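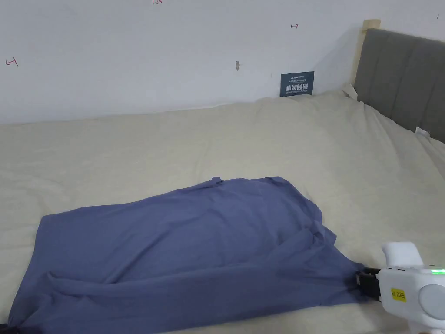
Folding month at robotics club

So I've been terrible at updating this thing since the semester started, and most of the reason is laundry. Other people's laundry, my own laundry, and a big bag of thrift store stuff that Refilwe brought in and that we've now folded so many times I could draw you every hem from memory.

Quick catch-up for anyone who doesn't know me from school: I'm in the robotics club at Zarkcombe, and this year we split into two teams. One team is building a rover for the spring meet (good for them, it's loud, they get all the visitors). The other team is mine, and we're called Jimance, which was a typo in a group chat that stuck. Our job is to teach a two-armed robot to fold clothes. We don't get time on the arms themselves until later in the year, so for now we're making the demonstrations it will learn from. You take a gripper in each hand, you fold the thing while everything records, you mess it up, you start over. That's the whole sport!

I signed up for this because I thought it would be the easy team. Ha.

Okay, so the grippers. You hold them by a handle underneath and the jaws do the pinching, and for the first hour you feel like you're wearing oven mitts on the end of two sticks. Picking up a block with one is no big deal. Picking up ONE layer of thin cotton when there are two layers right there is a completely different animal. I kept grabbing front and back together, lifting, and getting a sad little tent. Christos Galanis, who is our team lead and has the patience of a houseplant, told me to stop going in from the top and come in low from the side, so the lower finger slides along the sheet first. It helped a lot. I still get the tent when I rush.

They also get heavy. I don't mean gym heavy, more like holding-a-bag-of-sugar-out-in-front-of-you heavy, and after twenty minutes my forearms start talking to me. We swap people out every seven takes now. It used to be ten and the last few were always garbage, you could see the tiredness right there in the recording.

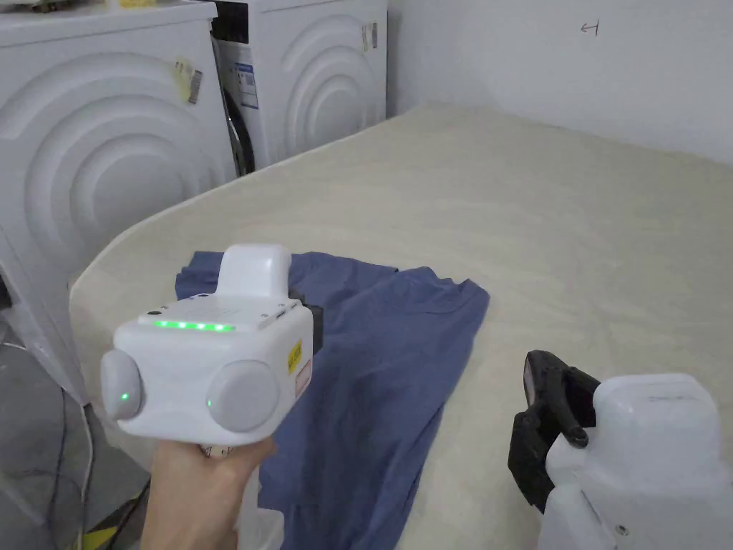 Gripper up, green lights on, blue cloth in a heap underneath.

The rule I've had the most trouble with is the start. Every take begins with the cloth crumpled, and it has to be crumpled differently each time, and humans are shockingly bad at that. I have a signature crumple. Refilwe Hlongwane pointed it out in my second week: I always drop it so the neck ends up on the right. Always! She lined up a bunch of my takes and played just the first second of each one and I wanted to crawl under the mattress. So now we do the drop for each other. Whoever isn't folding picks the piece up, gives it a shake, lets go, and walks off, and you get what you get. Sometimes it lands almost flat and you feel like you won something. Sometimes a sleeve is inside itself and you spend most of the take fishing for it.

We write our own instructions, by the way. There's a shared doc called Sillell (I have no idea, it was called that when I joined, and there's a whole tab of arguments about how to pronounce it) and the current fold is up to version 6. It goes more or less like this: find two corners, pull it out wide, smooth, bring the left side over, let go, smooth again, bring the bottom up, let go, hands away. Version 5 didn't have "hands away" and so a bunch of takes ended with a gripper parked on top of the finished fold, and our advisor asked, very reasonably, how the robot was supposed to know it was done.

Smoothing is my favorite part. It's the one move where being gentle pays off right away. You close the jaws, lay them on the cloth and drag outward, and the wrinkles kind of run ahead of you. If you press too hard the sheet comes along with it and then you've got two problems. And if you only pull from one corner you get these long creases heading straight for your gripper and nothing gets flatter at all. Pull both ends, a little at a time. I say this out loud to myself while I do it, which the others love.

Numbers, for the people who asked (hi Mom): the goal is 380 good takes by the end of December. Good means the fold is finished, nothing got dropped, and both grippers were tracking the entire time. On our best afternoon we got 31, and we ordered way too much Thai food afterward. On our worst afternoon we got zero, because someone had left a setting on from testing and none of it saved right. It was me. I was the someone. I now read the checklist out loud like a pilot.
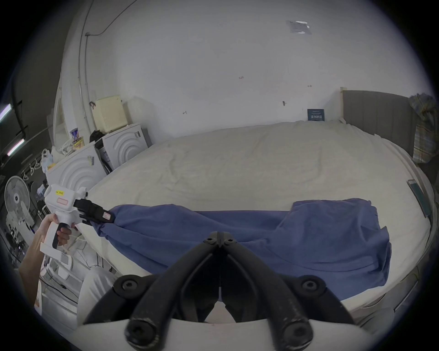 The view from one gripper while the other one pinches the left corner.

I love the gripper view so much. When you're standing there you think you're being so smooth and careful, and then you watch it back from down at the jaws and it's like a tiny monster movie. Everything bends at the edges, the fold comes up like a hill, and you can tell exactly when somebody hesitated. Christos makes each of us watch three of our own takes before we're allowed to do more. I hated it at first (it's like hearing your own voice on a recording), but that's how I worked out that I was letting go too early. I'd open the jaws while the cloth was still moving, and the corner would flop back an inch. Now I set it down, count one, then open.

What's coming up: we're starting on pants, which everybody is scared of. Long sleeves after that, if there's time. Refilwe also wants a session with two people folding the same pile from opposite sides, which sounds like chaos and I'm very much in. And sometime after break there's the open night over in the Bárány building, where we're supposed to stand at a table and let visitors try the grippers on a dish towel. If you're near campus, come try it! Kids are weirdly great at it. My cousin is nine and got a single layer on her first go, and I had to go stand in the hallway for a minute.

I'm on again Monday after lunch, so if you texted me and I haven't answered, that's where I'll be, dragging wrinkles. And yes, my own clean clothes have been sitting in the basket since last week.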